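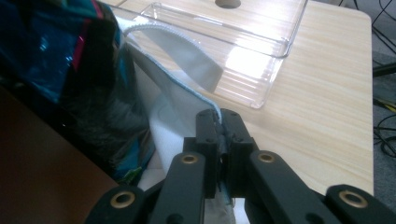
*White cloth, held at the fold.*

**Subject:** Re: Viltari reissue, which tape did they use?
**List:** Ernley Records discussion
**Date:** 9th September

> I have the new pressing of the first Viltari album and the old one side by side. The new one runs faster. "Undby" comes in a good six seconds shorter, and the bass drum has more click than I remember. Did they go back to the multitrack and remix it, or is this only mastering? Also, the fade on side two seems to end early. Is it worth keeping both?

It is the same mix. I lined up the two versions of "Undby" in an editor, and after correcting the speed they match to within a few samples over any short stretch. Over the whole song they drift, as you would expect from two analog transfers. A remix would show level changes between the instruments, and I found none.

The speed question is harder. The original pressing is flat by a little under half a semitone when checked against the organ, which holds one pitch through the album. The reissue is in tune with A=440. My guess is that the first cut was made from a copy run on a slow machine, and that the new one corrects it. The hum supports this. On the reissue it sits at 60 Hz in the gap before the vocal, and on my old copy it is lower. If the hum was recorded in the studio, the reissue has the right speed.

The click on the bass drum is equalization. There is a broad lift centered near 3,000 Hz, and a small cut at 475 Hz that takes some body out of the toms. I prefer the older balance, but the vocal is easier to follow on the new one.

On the fade, you are right. It reaches silence four seconds sooner, even allowing for speed. The last guitar phrase is still there if you turn it up, but the final cymbal is gone. I don't know if that was a choice or a noise gate.

Two notes on the pressings:

- The first run was 800 copies, in the plain sleeve. The December repress has the lyric sheet and a different matrix number on side two, with the same sound as far as I can hear.
- The Mnguni single version of "Undby" is a separate take. The second verse has no organ, so it can't be used for the pitch check.

I would keep both, mainly for the ending of side two. If anyone has a clean transfer of the test pressing, please post the length of each track and the turntable used. I would like to check the fade before I update the discography page.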